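The Rack on the Table
Wooden test tube racks, a red cup and a few colored liquids still make a good afternoon's work
July 2025

Glassware catalogs run to hundreds of pages, and most of what is in them never reaches a school bench or a kitchen table. A handful of things does. You need something to hold the tubes upright, something to park the clean ones in, a wider vessel to pour into, and a liquid with enough color that you can follow it through the glass.

Color work with a wooden rack, test tubes and a few open vessels:
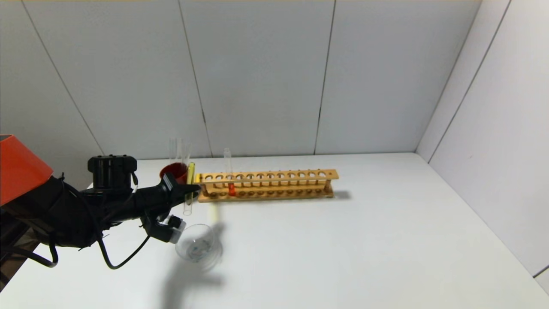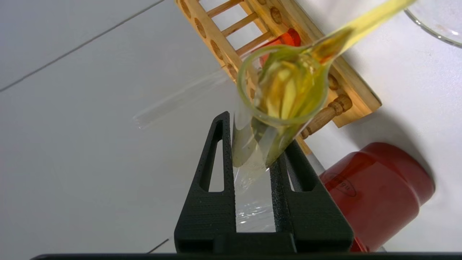
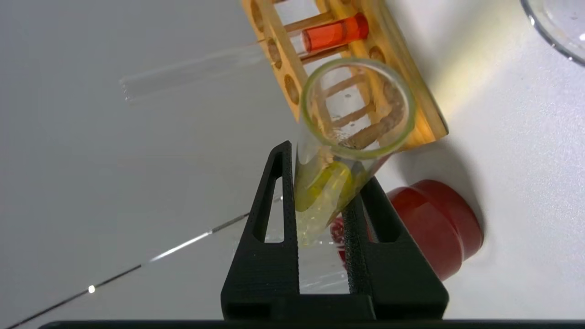
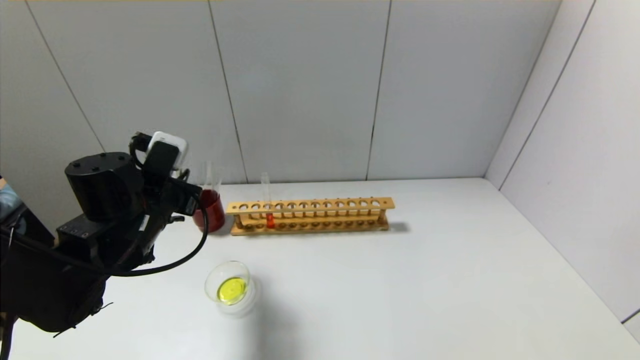 Wood is the wrong material for a rack, according to one reader, Okafor, who wrote to us after our June issue that it stains on the first day, swells if you wash it and can never be called clean again. Plastic costs less, the letter went on, and a dropped plastic rack can go straight back on the bench.

All of this is fair. A wooden rack does stain, and the marks don't come out. If you work with anything that has to be kept sterile, you should be using something else. For food coloring and water, though, a stained hole does no harm, and wood has one real advantage. It is quiet and slightly soft, so a tube set down too quickly is less likely to chip at the base.

The usual pattern hasn't changed much. There is an upper board with a row of holes and a lower board with shallow recesses to match, so that each tube is held in two places. Twelve holes is a handy number for one person. Long single-row racks take up more table than the double-row kind, but you can see every tube from the side, and for color work the side view is the one you want.

When you buy one, try the tubes in it first. A tube should drop through the hole without being pushed and stand with very little lean. Zedach and Aveo both sell racks sized for their own tubes, and a mixed set can be loose enough to rattle. We put 77 tubes from different boxes through the same rack and found four that would not go in at all.

The cup matters more than people expect. Spare tubes rolled in a drawer get scratched, and on a bare table they roll off. A heavy cup with a wide base will hold a bunch of them standing up. Don't fill it so full that you have to pull one out against the others – that is when rims crack.

For the pouring itself, go slowly and keep the lip of the tube close to the vessel. Start with the pale color. Yellow shows every trace of red that gets into it, and a few drops are enough to turn it orange. Red hides nearly anything you add to it, so it is a poor choice for the receiving dish. Small shallow dishes are good for looking down into, and a beaker is better if you want depth. A dark red that looks almost black in a full beaker will be plain orange-red in the bottom of a tube.

Rinse the glass as soon as you finish. Dye dried onto the wall of a narrow tube takes a brush, and the brush has to fit. Comido sells a pack of 30 in three widths, and we have used only the narrowest. Stand the tubes upside down on a towel overnight and leave the rack out of the sink. Wipe it with a damp cloth and let it dry on its side, away from the heater – boards that dry too fast will warp, and then none of the tubes stand straight.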